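Can a machine put away your groceries yet? "Not your groceries. Maybe one thing out of the bag," says the engineer running home-chore trials at Oltari. Busy morning, we talk standing up.

She gives me the numbers fast. 1000 tries at picking up small containers last year, 400 of them clean. "And people here were happy with that — I was happy."
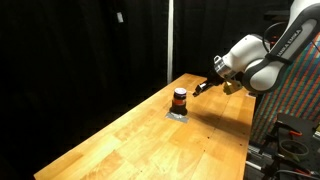 Shops are easier, she thinks. Same shelf, same boxes, lights always on. Livance, a store chain, wants shelf restocking by July. Will they get it? Long pause. "Part of it. The night shift part."

And kitchens? "Lids. Lids are awfull. You grip too hard or the thing spins on you." Folding towels, 3 years of work, still slow. Dishes she wont even discuss.

Would she buy one herself? "For 3000 dollars, sure. It's not going to be 3000 dollars." Then her phone goes, and she's off to a meeting.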